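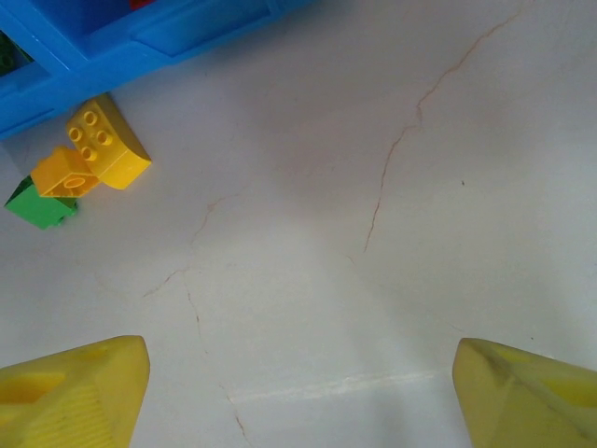

*Photo: Someo*

# The Marchand Romance Reader's Box

I've been selling second-hand paperbacks from my spare room in Notstead for a good while now, and the question I get most is "can you just pick some for me?" Yes! I love picking. So this is the box for people who've read everything on their own shelf twice and would like somebody else to do the choosing.

You get 8 novels, all romance, all paperback, all read by me at some point (I'm quick, and I don't sleep well). They lean towards the funny and the slightly magical: witches with overdue rent, ghosts who won't leave the guest bedroom, that sort of thing. If you'd prefer yours without anything supernatural, say so in the order notes and I'll swap in small-town bakers and grumpy vets instead.

Most of the books run to 300 pages or so, perfect for a weekend. I do slip in one doorstop per box, and the current one is a 593-page family saga set on a ferry line out of Berkenport. I cried at the end of part two and had to go and put the kettle on.
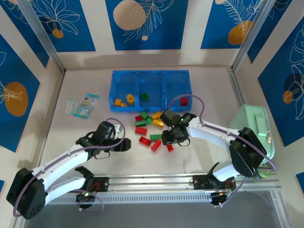 The doorstop is also the one people write to me about, usually to ask if there's a sequel. There is, but it's out of print and I've only ever had one copy, and no, I'm not parting with it.

## Condition

These are used books, so please expect creased spines and the odd name inside the cover. I don't send anything with loose pages, and I don't send anything that smells of smoke. Now and then there's a pencilled note in the margin. I leave those in, as one of my favourites just says "oh, he is NOT" next to a proposal.

## Choosing your box

When you order, tell me:

- how much steam you like (closed door, a bit, or plenty)
- anything you don't want to read about
- up to three books you've loved, and one you threw across the room

That last one is honestly the most useful. I keep a list of what I've sent to whom, so a second box won't repeat the first.

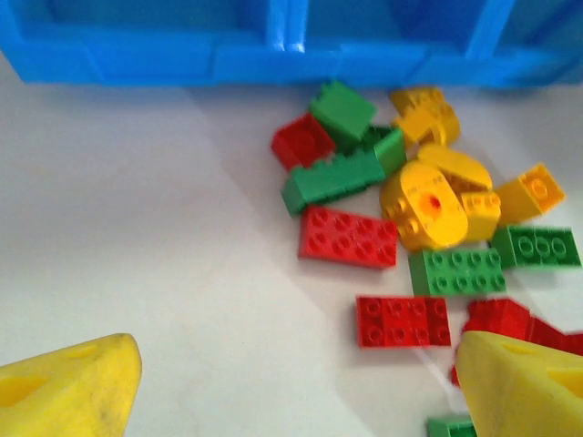

If I do slip up and send you something you already own, keep it or pass it on to a friend, and I'll post a replacement with your next order.

## Postage and stock

Boxes go out second class, wrapped in brown paper with the titles hidden so you still get a surprise. I'm away for part of August, and anything ordered then will be posted when I'm back. There are 2539 books in the spare room at the moment, which means there's no longer a spare bed in it, so please don't worry about me running out.

Gift boxes cost the same. Add your message in the notes and I'll write it on a card in my best handwriting.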